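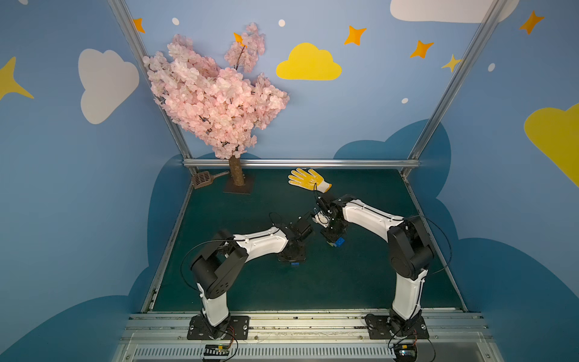 Pink blossom, yellow glove

Search the diary... Go

Wednesday, gone eleven at night

Quick one, should be asleep. The December event in Prisinmont got moved AGAIN. Second time. I'd booked the afternoon off for the harbour raid and everything, swapped a shift with Khôi, and then at ten past four up pops the little banner saying the harbour boss is staying away until the servers are "in better shape". So we've got the marsh beetle for another week. Everyone has fought the marsh beetle. I could fight the marsh beetle while doing the washing up, and on Monday I did.

Went out anyway. Bit daft in that wind. Met Widad Khoury by the library stop, she'd walked up from Bevwood with two power banks and a bag of chips, and we did three beetles in a row with a pair of lads neither of us knew. Won them all, got nothing. Well -- a pile of resin, which I can't carry. Bag's full. 300 slots and most of it is potions I'm scared to use.

Threw out 70 of the small ones on the bus home. Felt sick. Then needed one at the very next gate, obviously.

Trading with Khôi Hà is still a mess. He wants my Gomatitz, the striped one from the summer, and he's offering a plain one plus "a favour". What favour?? Told him I'd think about it. I won't trade it. I walked to the far side of the reservoir for that thing and my boots have never been right since.

Other bits:

-- ladder reset is Friday morning, not Thursday night. Written on my hand and now here as well
-- I'm about 2 wins off the next tier and have been for ages. Keep losing to the same shield team. Widad says lead with the heron and swap straight out. Tried it tonight, lost faster
-- the new map colours are horrible, can't tell path from river after dark. Walked round the same pond twice looking for a bridge that was only a shadow on the screen
-- Charpentier (the shopkeeper one, with the hat) has stopped selling lures. Just says "come back when the tide turns" whatever you ask. Is that a hint or is he broken? Forum says broken. Widad says hint. She's got a whole theory with the moon in it

What bugs me is the daily streak. If the event's off they should freeze it, but no, still had to log a raid before midnight to keep it going. Nearly missed it last week when my phone died outside the chip shop and I had to run home and stand in the hall with it plugged in, coat on, doing a one star fight against a crab. Mum thought I was on a call to the bank.

They've promised a "thank you bundle" for the delay. It'll be resin.

Might skip tommorow altogether. Wont though, will I. Khôi's off at five and there's usually a gate open behind the swimming baths, and if we get a fourth we could try the hard version. Need to heal the heron first. And charge the bank. And buy bread.

Message from Widad just now, twenty past. She thinks the tide in the harbour changed colour. Going to look, then bed.

4 comments
Share 2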